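ok so we moved apartments and I have opinions. thread

first thing. get the quote in writing. we called Brallis and the guy on the phone said one price, then the email said another, then there was a "stairs fee". we live on the second floor. one flight. they count the landing as a seperate flight apparently

went with Flilader in the end. two guys and a van, Marin and Dorin, cash or card, no stairs fee. Marin carried the washing machine down more or less alone while Dorin held doors and gave advice

boxes. you need more than you think. I bought 10 and thought I was being generous. ended up at the liquor store on the corner begging. liquor store boxes are the best boxes btw – small, tough, and you can't overload them

books go in small boxes. I know everybody says it. I still filled a big one with cookbooks and the bottom went on the stairs. all 7 years of my cooking magazines down one flight (or two flights if you're Brallis)

label the SIDE. not the top. once they're stacked the top is useless. write the room and one thing you'd panic about not finding. "bedroom – chargers". "kitchen – coffee"
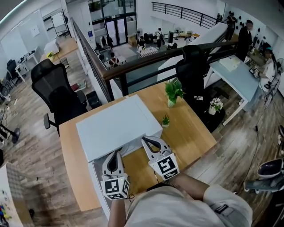 tape. cheap tape is a false economy, it splits lengthways and then you spend 5 minutes picking at the roll with your nail. buy the good stuff and a dispenser with a handle. also buy two because one is going to get packed

someone asked about dishes. plates on their edge, like records. paper between each. I did half of them flat and half on edge and the three that broke were all flat ones. glasses I wrapped in socks, all fine, plus the socks were coming anyway

the stuff you need the first night goes in a suitcase and the suitcase goes in YOUR car. toilet paper, kettle, sheets, a knife, phone charger, shower curtain if the new place doesn't have one. ours didn't. bathroom floor was a lake

internet. call them the day you sign. I called Fokska a week before and the first slot they had was in May. so I've been tethering off my phone and watching my data melt. posting this from the laundromat wifi

(the washer doesn't fit. 6 inches too deep for the closet it's supposed to go in. measure your washer)

measure the couch too. and the door. and the turn in the hallway, which is the one that gets you. ours went in with the legs off and the front door off its hinges, my neighbor Tùng came out to see what the noise was and stayed to hold a corner. owe him a beer

deposit. we took photos of every wall at the old place before handing keys back, inside of the oven, inside the closets, all of it. landlord wanted to keep some for a "scuffed" windowsill that was scuffed in the photos from when we moved in. got it all back after two emails

mail forwarding takes longer than they say. my bank card went to the old place. new tenant is nice about it but I feel like I'm haunting him

curtains. had none the first three nights, bedroom faces a streetlight. we pinned up a tablecloth. it's still up

people asking where the table is from – Hodžić, the secondhand place by the bus station. they deliver if you're nice. the chairs don't match and I've decided I don't care

things still not unpacked: winter coats, one lamp, the box that just says "misc", another box that also says misc. past me was tired by then I guess

do not write misc on a box

ok dryer's done, gotta go. will do a post on painting over the orange hallway if it ever gets a second coat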